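Reviews > Performance > Sound and Floor

Drirkell Skosus floor microphone kit

14 Shares 3 Comments

The Skosus is a set of flat contact microphones that tape to the underside of a dance floor and pick up footwork, falls and slides. I used it for one rehearsal period and four public showings of a trio called Zilitz, in a converted school gym with a sprung floor. 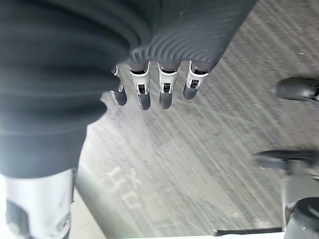 Sơn Lương

The kit costs $400 and comes with eight pickups, a small mixing box, a power supply and a roll of cloth tape. Each pickup is a thin disk on a long cable. There is no case, so plan on finding one. I used a padded drum bag.

Setup took me most of a morning the first time. If you can get under the floor panels, the disks go straight onto the wood. Our floor was fixed, so I laid the disks on top of the wood and put the vinyl over them. You can feel them through a ballet slipper. Two of the dancers were barefoot and asked me to move the ones near center, and after that we kept everything within a yard of the wings.

The sound is good. Heel strikes are full without being boomy, and a hand dragged along the vinyl comes through clearly at low volume. The piece has a long section where one dancer rolls from upstage to downstage, and the audience could hear her shoulder, hip and knee as separate sounds. With the air mics we used before, all of that was lost under breathing and the building's fans.

Fast footwork is less successful. When all three dancers are jumping, the pickups run together and the mixing box starts to clip. The gain knobs are small and have no markings, so getting back to a setting you liked is guesswork. I put dots of nail polish on mine.

The box has eight inputs but only a stereo output. For anything spatial, you will want to skip it and run the pickups into your own interface. They work fine that way, though you need adapters. I also tried the Hallgrímsson pickups, which are $219 for four and have standard plugs. They sound thinner on vinyl and a bit better on bare wood. For a tap piece I would buy those.

After the second showing one cable failed at the disk end, where there is no strain relief. Drirkell replaced it, but I had to mail back the whole pickup and do the last two shows with seven.
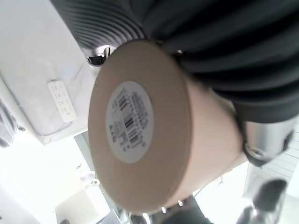 Canister with a round white label on its flat end.

The tape in the kit leaves residue. Use your own gaffer tape and pull it up the same night.

Would I use the Skosus again? Yes, for slow work with one or two performers on a floor I can get under. For a touring show that loads in and out on the same day, setup takes too long, and I would not trust those cables to be coiled every night.

Good: sound quality at low volume, long cables.
Bad: unmarked knobs, stereo output only, weak cable ends, no case.

3 Comments
14 Shares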